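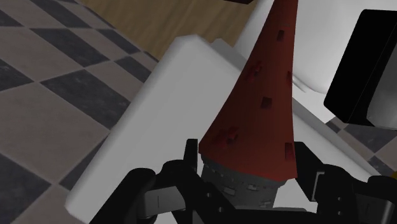

Purnance lost again at the weekend, 2-0 at Grikport, and I made the trip like I have for every away game since September. It's 93 miles each way. The traffic was fine going and bad coming back.

I thought we started well. The back four held its line, and we had the first real chance after 13 minutes, a free header from a corner that went over the bar. Grikport scored with their next attack. Their winger got behind our left back twice in the first half and we didn't change anything until the break, by which time it should have been two.

The second goal came from a throw-in. We've given up a lot of those this season and I don't know why we still leave the near post open.
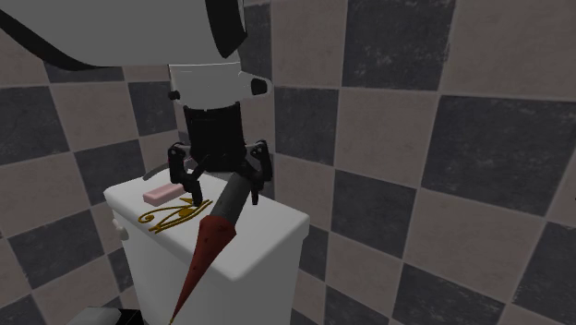

Robot arm with the red cone, over the white tank.

Attendance was given as 276. I would guess 100 of those were ours, which is good for a team sitting third from bottom. The home fans were friendly and the coffee was better than what we get at our place. Parking cost more than the program did.

I don't think the manager is the problem. We have two center backs hurt and a striker who has played three games on a sore ankle. The passing through midfield is better than it was last year, and against Pridenik we kept the ball for long stretches. We just don't shoot enough.

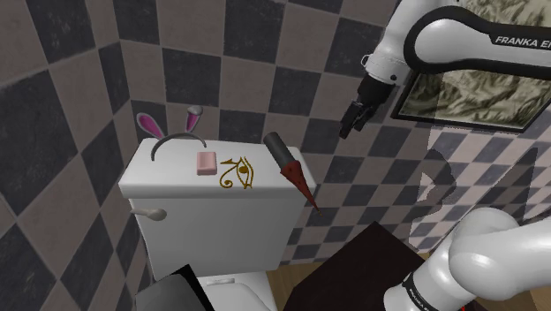 Next up is Ngau at home, who have drawn most of their games and don't score many either. I'd start the younger keeper and put an extra man in midfield. Kickoff has been moved to 1 p.m. because of the floodlights, so check before you set out. I'll be in my usual spot behind the far goal.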